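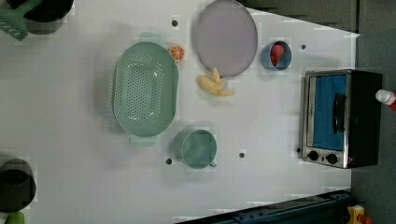 **How long did the build take?**

The first version took me 27 evenings, spread out over a lot longer than 27 days, and that was only to get something that moved when I asked it to. If you already have some tools and a corner you don't have to clear for dinner, you'll go faster. I should say that I am slow and I enjoy being slow, so please don't take my pace as a warning.

**What did it cost?**

I spent $1183 in all, and I'm including the parts I ruined. The motors were the biggest piece of that. The controller is a Fekex board I bought secondhand, and the power supply came from a Cemier kit that I had given up on years before (it sat in a drawer looking sorry for itself, and I was so pleased to find a use for it!).

**Do I need to know how to code?**

A little helps. I started with a beginner's book and a lot of patience, and I still keep a notebook of commands by the keyboard. My motion script is 373 lines long, and a good part of that is notes to myself. You're welcome to a copy – just write and ask.

**Why toy food and kitchen things?**

I wanted shapes that are all different from each other. A plate asks for one kind of grip, a mug with a handle asks for another, and a slice of orange lying flat on the table is harder than either of them. Toy food also doesn't spoil if I leave a practice session half done and come back to it the next week, and I do that more often than I'd like to admit.

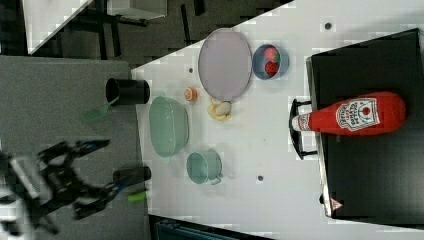
*Page last changed: Feb 19, 2025, by Wanda Halvorsen*

**How do you keep the gripper from crushing things?**

I set the current limit on the finger motor low and bring it up a step at a time until the thing stays put. Mine ended up at step 17, but yours will depend on your motor and on how stiff your linkage is. Start with something you don't mind denting. Please don't start with your good mug.

**My arm shakes at the end of a move. What's wrong?**

Check the bolts at the base first, then the ones at the wrist. After that, try slowing the last part of the move. I spent most of a week rewriting my script over a wobble like this, and the trouble was a single loose bolt – so now I go around with the wrench before I touch any code.

**Where should the cables go?**

Leave more slack than you think you need, then move the arm by hand through its whole reach with the power off and watch where they pull. I tie mine at the elbow and leave them free past it.

**Is the project called Doucet or Wurnusov?**

Both, sorry! Doucet is the arm and Wurnusov is the software. I named them a year apart and never got around to picking one. If you write to me about either, I'll know what you mean.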